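Loltance kettle works visit, quick notes

Posted Mar 19, 2025

Back from Clellden. Train late both ways, typing this up before I forget it all. Short version — went to see where Loltance make their kettles, came home wanting a different kettle than the one I went in wanting.

The plant is behind the old freight depot, no sign until you're practically at the gate. Badge, safety shoes (mine a size too big), coffee. Khang Ung from the product side took us round. Six of us in the group, mostly people who run small kitchen shops, plus me.

First stop, the body line. Stainless only here. Glass bodies come in finished from a supplier called Semeniuk and get checked on a light table before anything else is done to them. I asked what they look for. Bubbles near the spout, mostly, and chips on the bottom rim where the heating plate gets seated. A bad rim means a leak, maybe not the first week, but a leak.

Then the heating plates. Noisy. Missed half of what was said. Got this much: the plate is the same in the cheap kettle and the expensive one. Same part, same bin. What you pay extra for is the temperature control and the lid. Good to know, wish they'd print it on the box.

Test room was the best bit. Kettles on racks, filling, boiling, draining, over and over. Each model has to get through 3000 boils before they sign off on a new design. Khang opened up one that had done nearly 1000 and the inside was chalky but the seal looked fine to me. They use hard water on purpose. Smells like a laundry room in there.

Lid test too — button goes down, lid pops, closes, down again. Kind of hypnotic. I stood there too long and lost the group.
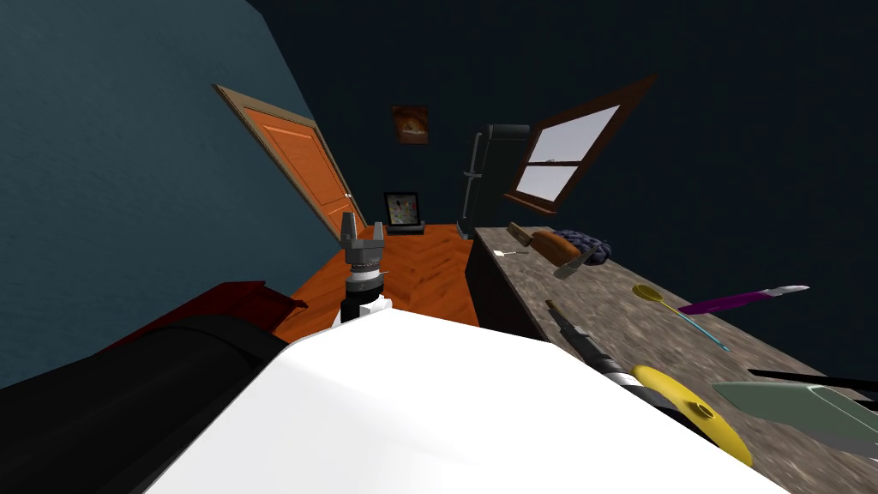 Farzana Orakzai disagreed with me about the lids over lunch. In her shop the lids come back more than any other part, and what breaks is the hinge pin, so a test that only presses the button straight down was no comfort to her. Customers yank it sideways with wet hands, she said, usually while holding a mug. Khang wrote that down. He did say the new model has a metal pin, out in July, and she said she'd beleive it when she had one on the counter.

Lunch itself: soup, rolls, very good pickles. Tea made in their own kettles obviously. Green tea at the 175 setting and it was not bitter, which I can't say for mine at home.

After lunch the packing hall and a talk from Hanna Kostiuk on repairs. This was new to me. You can mail back just the base, they swap the control board and send it out again, 4 working days if they have the part. The whole repair bench is one long table by a window. She had a box of returned bases and went through what kills them. Water under the base is top of the list. Then people wrapping the cord too tight. Then ants, in one case. Ants!

Asked about descaling. Plain white vinegar, half and half with water, boil once, leave it an hour, rinse twice. She doesnt bother with the branded powder. Don't scrub the plate with steel wool, it takes the finish off and then it spots.

Prices at the factory shop, not amazing. The Lekholm glass one was a little under retail, the steel one the same as anywhere. There's a seconds shelf in the back with dented boxes and that's where to look. I got a steel one with a scratch by the handle. Handle is warmer than I'd like after a full boil, will see how it goes.

If you want to go — tours are free but you have to write ahead, and they keep groups small. No open shoes. No bags on the line, there are lockers. The bus from the station is the 795, stops right by the gate, last one back leaves earlier than you'd think so check the board when you get off. I had to jog for mine with a kettle under my arm.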